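Calibrar una pinza manual antes de grabar con ella

Los tutoriales de Flisari dicen que una pinza de mano queda lista en cinco minutos. No me lo creo. En casa perdí una tarde de agosto porque los dedos cerraban torcidos y el programa lo daba todo por bueno.

Material: la pinza montada, un destornillador de estrella, una regla y la hoja de cálculo de siempre. El kit de ajuste que vende Werkex cuesta 62 euros y no hace nada que no haga la regla.

Cierra los dedos amarillos sin apretar y mira la ranura que queda entre ellos. Tiene que ser igual de ancha arriba que abajo.
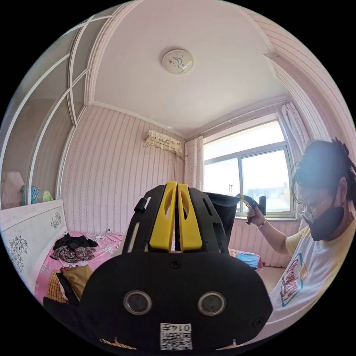 Texto y fotos: Pacheco

Si la ranura se abre hacia un lado, afloja un poco los tornillos, recoloca y vuelve a apretar. De fijador de roscas, ni gota hasta el final.

Abre y cierra 100 veces y repite la medida. Si ha cambiado, falta apriete o sobra holgura en la guía. Con la primera impresión me pasó a los 40 ciclos.

Si trabajas con dos pinzas, calibra cada una por separado y guarda los valores con la etiqueta de la suya. Copiar el archivo de la izquierda a la derecha, como recomienda el foro de Sindel, a mí me dio aperturas falsas.

Dudo que el ajuste aguante hasta octubre. Apunta la medida y compárala cada semana.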